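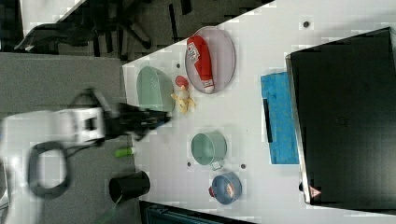 Red bottle in the wire tray, with the bowl and the little yellow toy

To: old-dates list
Date: October 17, 2025
Subject: Re: Plulstead register, baby baptized before parents' wedding?

Hi all,

Quoting the earlier post because it dropped off the bottom of the thread:

> I'm working through the Plulstead parish register and I've hit
> something odd. The parents marry in June 1704 and the first child
> is baptized in February 1704. Same clerk, same handwriting, no
> remark in the margin. The Trevaskis index gives both dates exactly
> as written. My family tree program doesn't like it at all and puts
> up a red flag every time I open the file. Should I just change the
> baptism to 1705? Or is it more likely that the couple had a child
> before they married? I don't want to fix something that isn't
> broken. Also, do I need to move the day of the month? Someone told
> me you have to add eleven days to everything.

Oh, I know this one! I did the exact same thing with my Travov notes when I was starting out, and I had a whole set of scandalous ancestors who weren't scandalous at all.

In England at that time the year number changed on March 25 (Lady Day), and the clerk was just writing the year he was living in. So February 1704 came after June 1704. Your couple married in June, the months went by through December, then January and February were still 1704 to the clerk, and the number flipped in late March. By our way of counting, that baptism was in February 1705. Eight months after the wedding, so I'll leave you to draw your own conclusions about that, but it's a lot less dramatic than the version your program is showing you.

Please don't just type 1705 over the top, though. If you do, the next person who looks it up will go to the register, search under 1705 and find either nothing or somebody else's baby. The usual way is to write both, so February 1704/5. Most programs will take the slash. Mine sorts it under the later year, but I had to dig around in the settings for that, and I've heard of others that sort it under the earlier one, so try it on one entry before you do a whole family.

Check the page itself before you commit. Scroll back up and see what comes just before your baptism. If it goes November 1704, December 1704, January 1704, February 1704 and then the year changes partway down March, you've got your answer. If the clerk changed the number at January, then it's a different story, and some of them did! I have seen a register where the old clerk did it one way and the new clerk did it the other, and for a couple of years in between it's anyone's guess. The Plulstead volume I used has a muddle of that kind at page 613, where the heading has been written over in darker ink.

About the eleven days: leave the day alone. England dropped eleven days in September 1752, when the 2nd was followed by the 14th, and if your baptism says February 9 then people in Plulstead called it February 9. You would only want to convert if you were matching it up with something from a country already on the new calendar, say a letter sent from France. And for a date in early 1705 the gap was eleven days, but go back before 1700 and it was ten, so "add eleven to everything" will put you wrong sooner or later anyway. Oh, and if any of your people turn up in Scotland, January 1 was already New Year's Day there from 1600, so no slash needed for those (the day count still didn't change until 1752, same as England).

One more trap while I'm at it. If you have Quakers, "12th month" in that period is February, with March as the 1st month. I got that wrong on a burial and had a man signing a deed after he was dead.

On the Trevaskis index, yes, it copies what's on the page and makes no attempt to sort out the years. I like it for that. The Brundetti transcript is the other one people use for Plulstead and it changes the year to the modern one without saying so, at least in the part I've been through. So if you copy from Brundetti and then helpfully add a year yourself, you'll be a year too late. I went over my own file of 1,000 entries after I found that out, and 17 of them needed putting right. All January to March, of course.

What I do now is put the date exactly as written in the notes field, then the slash date in the date field, and then the name of whichever source I used. It's slow, but I can tell what I did when I come back to it.

Does anyone have a copy of the bishop's transcripts for Plulstead for those years? They were sent off yearly and I'd love to know which date they start from. Mine is missing the first leaf.

Happy hunting!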